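The people who do the bagging at the Drirnum returns depot were told in December that the robots would take over the dull part of the job. I asked one of them, a packer with 7 years in the building, which part that was. "Bags," she said. "They think bags are dull. Bags are the hard part."

She asked me to leave her name out. Her shift now includes time spent working a pair of hand-held grippers, teaching the system, which is called Workik, how to get a plastic bag in or out of a basket. 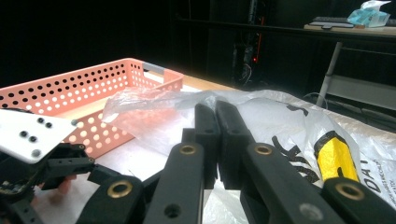
Her target used to be 715 items a shift. It has been cut to 620 to make room for the teaching, and management calls that a concession. She doesn't. "I do the same hours and I go home with sorer wrists. You squeeze, you let go, you squeeze again. With my fingers I'd be done already."

I asked if anyone had shown her figures on what the machines would save. No. Had anyone said what happens to her job once they can handle a bag? "They said I'd be freed up. I asked, for what? They said that was a good question."

Tuvura, the company supplying the system, sent a manager to talk to me. He was friendly and used the word "partnership" a lot. When I asked how many packers the depot would need next year, he said staffing was the customer's business. 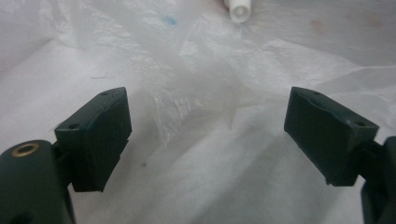
According to Theodorakopoulos, the worry is overblown, and packers who learn the system early will be first in line for the better jobs. I asked what those jobs paid. There are 2 of them so far, and neither has a pay grade yet.

The packer laughed when I passed this along. She has applied for one anyway. "I'm not against it," she said. "If it lifts the heavy totes, great, take them. But it started with the thing I'm good at, and I'm the one teaching it." 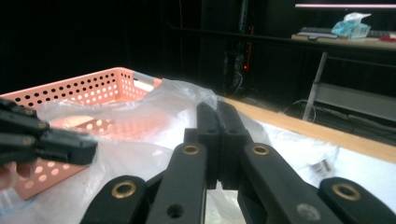 *Grippers, basket and bag at the work table.*

She had to get back before her break ran out. The form for the new job, she said, still has a blank where the duties should go.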